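Oiling the kitchen things again

I had Tuesday off and spent most of it oiling wood, a job I had been putting off since September. The kitchen in this flat gets the sun from lunchtime onwards and everything in it dries out. The salad bowl had gone grey round the rim and two of the spoons felt like cardboard.

For years I used whatever was next to the cooker, usually sunflower oil. It looks fine for a week and then goes tacky, and after a month it smells. I stopped when I moved to Iltport and found the hardware shop behind the bus station, which sells a plain mineral oil called Olia in 200 ml bottles. It has no scent and no colour. One bottle lasts me most of a year. 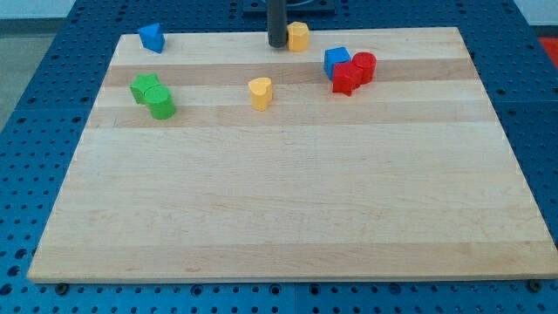
Mineral oil never sets, so it has to be put on again every so often, and how often depends on how much you wash up. I do the spoons every 4 weeks and the bigger pieces when they start to look pale. Maple is hard to judge because it is pale to begin with. On a striped board like this one I go by the darker bands, and when they start to fade towards the cream ones I get the bottle out. Walnut and olive wood are easier, as the dry patches show up straight away.

The method is dull. Wash everything the night before and stand it on edge to dry. Pour a little oil on, spread it with an old T-shirt, leave it for 15 minutes and wipe off what hasn't gone in. Then do the other side. If you oil one face only, a thin board can cup, and I have one from Mykhailiuk that still rocks on the worktop after I did exactly that.

I have also tried the Nikia wax, the one in the flat tin. It smells nice and gives a better finish on the bowl, but it is fiddly in cold weather and I ended up scraping it out with a teaspoon. I'll keep it for the bowl and the rolling pin.

The spoons took two coats this time and the rim of the bowl took three. It is still a bit grey on one side, so I'll sand it lightly next weekend and have another go. The T-shirt is soaking in a bucket outside.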